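Small Gym Gear, Sorted and Boxed

Home
Garage Gym
Gallery

The garage gym in Jedthorpe has been in use for a few years, and most of the big equipment found its place early. The rack stands against the back wall, the bench slides under it, and the plates hang on pegs by weight. The small gear never got the same treatment. Clips, carabiners, chalk, tape and spare bolts ended up in one deep bucket by the door, and finding a pair of anything meant tipping the bucket out on the floor.

In March, Elīna Ots and I emptied it for good. We had 51 loose items at the end of the count, not including washers. The job took two evenings – one to sort, one to box. This page covers how the storage was set up and which containers went where. The rack build and the flooring have their own pages in the menu.

The bucket

An old mortar bucket from when the garage floor was patched. It was deep, so the heavy things always worked their way to the bottom. We kept it and it now holds the floor brush and a few rags.

Sorting

We sorted by use first and size second. Anything that goes on a bar made one group, anything that hangs from the rack made another, and repair parts made the third. A fourth group was for things we could not identify. Most of those turned out to be from a pull-up bar that was sold before we moved here.

What was thrown out

Two cracked plastic collars, a jump rope with one handle, and tape that had gone hard. The resistance bands were old as well. Rubber bands that show small cracks when you stretch them should go, even if they still feel strong.

The shelf

A plain Wouters shelf, screwed to the studs at chest height. It is 16 inches deep, which takes two food containers front to back. Teun Cuypers put it up and added a thin strip of wood along the front edge so that nothing slides off when the bar is dropped.

The containers

We bought clear food containers with clip-on lids. You can see what is in them without a label, and they wipe clean. Chalk dust gets on everything in a gym this size. Open bins were cheaper but they filled with dust in the last setup.

Sizes

The flat rectangular ones are the most useful. Deep ones turn into small buckets and you are back where you started. We ended up with 13 containers on the shelf and have room for a few more.

Spring clips

Metal spring collars for the barbell. Squeeze the two handles, slide the clip on, let go. They get a clear rectangular box with the lid off while we sort, and they are the first thing on the left of the shelf.
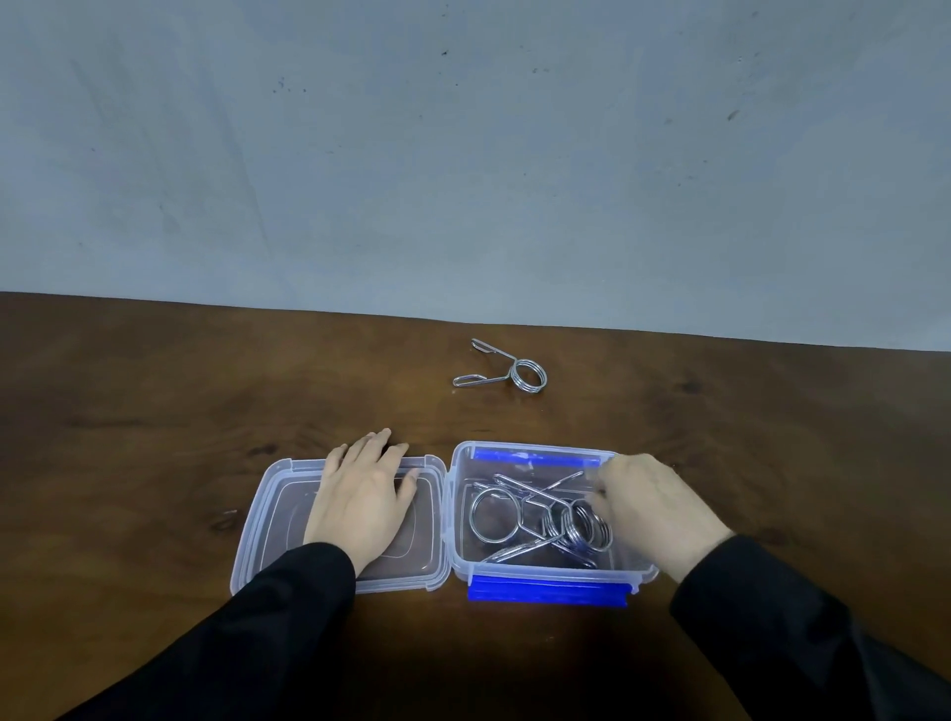
Carabiners and straps

The Hasisport carabiners hang on a hook, sorted with the large ones at the back. The straps are rolled and held with a rubber band. Rolled straps take up to a third of the space that folded ones did.

Chalk and tape

Chalk blocks go in the only container with a tight seal. Finger tape sits next to it, standing on edge. The small bottle of Prosen liquid chalk stays upright in the corner of the shelf – it leaked once when it was stored on its side.

Repair parts

Spare bolts, nuts, washers and the hex keys for the bench. Each set is in a small bag with the name of the machine written on it in marker. The bags all go in one box.

The bar end of the shelf

Everything that is used in each session sits within reach of the rack. Repair parts and spares are at the far end, near the door. After training, the clips go back in their box before the plates come off the floor.

More from this gallery
Rack and Pegs
Floor Mats
Bench Repair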